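How to clean and re-oil a light wood tabletop

Written fast, between coats. Questions at the bottom, I do read them.

What this covers: a pale wood dining or work table, oil finish, dull and a bit sticky, maybe a ring or two. Not lacquer. Not paint. If your table has a hard plastic-feeling coat on it, oil will just sit on top and stay greasy, so check first.

Checking

Drop of water in a corner spot. Wait a few minutes. If it soaks in or leaves a darker dot, the finish is worn and oil will take. If it beads up and wipes off like nothing happened, you may only need the cleaning part. Stop there and save your money.

Also look at the edge of the top. Solid wood, the grain carries over the edge. Veneer, you'll usually see a thin line where the face layer ends. Veneer is fine to oil if it's real wood but go very easy with sandpaper. You can go through it in one bad minute and there is no fixing that.

What you need

Mild dish soap, the plain kind
Lint-free cotton rags, more than you think
Fine sandpaper, 320 is plenty for most tables
Sanding block or a flat scrap of cork
Clear hardwax oil. I use Naltura, Zhuravel is thinner and okay too
A lamp you can move around
Gloves

Step one, clear it and wash it

Everything off. Placemats, the fruit bowl, the mail. Lukewarm water, small squirt of soap, rag wrung out hard. You want damp, never puddles. Go along the grain, then go over it again with a clean rag and plain water. Soap film left behind is the number one cause of patchy oil.

Dry it with another rag right away. Then leave it alone overnight. Yes overnight. The wood feels dry way before it is.

Step two, look at it in bad light

Ceiling light hides everything. Kill it, put the lamp low at one end and look across from the other. Shiny bits are where old finish is still on, dull bits are where it's gone. Move the lamp before you decide a gray area is a stain. If it moves with the lamp it's a shadow. I have sanded a shadow. Don't.

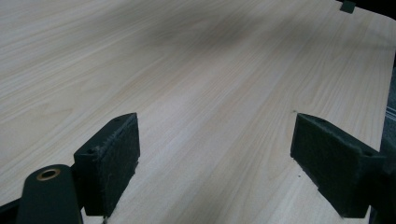
Orysia Lysenko wrote in to ask if a straight, fine grain like hers hides sanding scratches, and said she went across it once on a kitchen table and could see every stroke after the oil went on. She ended up redoing the whole top.

So no, it doesn't hide them. Straight grain is worse if anything, a cross scratch cuts over all those lines and the oil makes it darker. With the grain, always, even for a tiny spot.

Step three, sand lightly

Paper on the block, light pressure, long strokes end to end. You are only knocking off the raised fuzz and the leftover shine. 2 passes over the whole top and then feel it with your palm. Smooth? Done. Resist doing more.

Water rings: a few extra strokes, then feather out past the ring so you don't leave a dip. Deep black marks are usually iron plus water and sanding wont get them. Different job.

Vacuum with the brush head. Wipe with a barely damp rag. Let it dry, a couple hours.

Step four, oil

Open a window. Stir the can, don't shake it. A 1000 ml can is way too much for one table by the way, get the small one.

Small amount on a folded rag, thin coat, with the grain. Thin thin thin. Work in strips the length of the table so you keep a wet edge. Wait roughly 15 minutes, or whatever your can says if it says different, then buff off everything that hasn't gone in. It should look almost dry. If your hand comes away oily you left too much.

Next day, same again. 2 coats is right for most tables, 3 if it's where the kids eat.

IMPORTANT, the rags. Oily rags can heat up and catch fire by themselves in a pile. Lay them flat outside to dry or soak them in water in a lidded metal can. Do not ball them up in teh trash.

Step five, wait

Light use after a day or so. No hot mugs, no wet glasses, no tablecloth for a week. Check your can for full cure time.

Upkeep

Damp cloth, dry cloth. Coasters. One thin coat when water stops beading, for us that's every March.

Questions go to Ihor Boiko, same address as before.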